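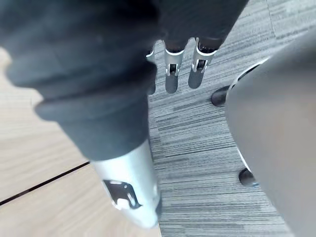

**mirabelle_k** : tout dépend de la farine, à mon avis, et je le dis avec beaucoup d'affection pour ceux qui accusent toujours leur levain. J'ai nourri le mien pendant des mois avec la T65 du moulin de Girkstead, il était d'une gaieté folle, et puis j'ai changé de sac et il s'est mis à bouder. Même placard, même bocal, même eau. Alors avant de jeter le tien, essaie un peu de seigle complet pendant trois ou quatre jours, le matin et le soir.

**four_a_bois** : Bonsoir à tous, bonsoir mirabelle ! Je ne suis pas du tout d'accord pour le seigle, ou alors juste une cuillerée. Le seigle réveille, c'est vrai, mais il acidifie aussi, et la personne qui a ouvert le fil se plaint justement d'une mie trop aigre. Chez moi (vieille maison, cuisine au nord, il y fait un froid de canard jusqu'en mai) c'est la température qui commande tout. Je mets le bocal dans le four éteint avec la lampe allumée, et il double en cinq heures.

**Pain_perdu** : C'est moi qui ai ouvert le fil, merci pour vos réponses, je ne m'attendais pas à tant de monde ! Je précise : je pars sur 1000 g de farine pour deux gros pains, avec 100 g de levain, et je laisse toute la nuit sur le plan de travail. Le matin la pâte est étalée comme une crêpe et elle colle à tout -- au saladier, à mes doigts, au torchon. J'ai suivi la recette de la boulangerie Petrauskas à la lettre, celle qui circule partout. 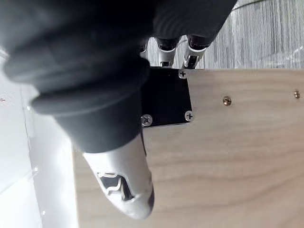
**levain_du_sud** : une nuit entière en juillet, ma pauvre, c'est beaucoup trop long ! Ta pâte est passée, voilà tout, et ni la farine ni le seigle n'y changeront quelque chose. Cette recette est écrite pour l'hiver. Descends à 50 g de levain, ou mets le saladier au frigo avant d'aller te coucher, et tu me diras des nouvelles de ta mie.

**mirabelle_k** : Je maintiens pour la farine, mais je reconnais que la nuit d'été, j'avais lu trop vite. Pardon !

**four_a_bois** : Ah, là je rejoins levain_du_sud. Et toi, Pain_perdu, tu pèses ton pâton avant de façonner ? Je le fais toujours, une manie héritée de ma grand-mère qui vendait ses miches au marché d'Undale et ne supportait pas qu'un client soit lésé.

**Pain_perdu** : Non, je coupe au jugé ! Et pour le frigo, ça ne donne pas un pain plus acide encore ? J'ai lu tout et son contraire là-dessus.

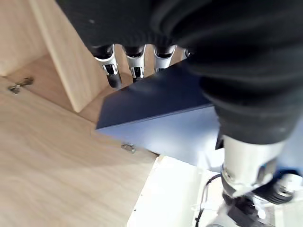

**croûte_et_mie** : le froid donne du goût, oui, mais une nuit ne rend pas un pain aigre si le levain est jeune au départ. Prends-le quand il vient de doubler et qu'il sent le yaourt, pas le vinaigre. Je me permets d'ajouter que le banneton doit être bien fariné (farine de riz, la seule qui ne me trahisse jamais).

**levain_du_sud** : +1 pour la farine de riz. Par contre je cuis directement en sortant du frigo, sans attendre, la grigne est bien plus belle.

**four_a_bois** : Et moi j'attends une heure, comme quoi... On ne se mettra pas d'accord ce soir !

**Pain_perdu** : Bon, j'ai préparé une pâte avec 50 g de levain, elle est au frigo depuis 22 h. Je ferai un pain à froid et l'autre après une heure d'attente, et je reviens vous raconter.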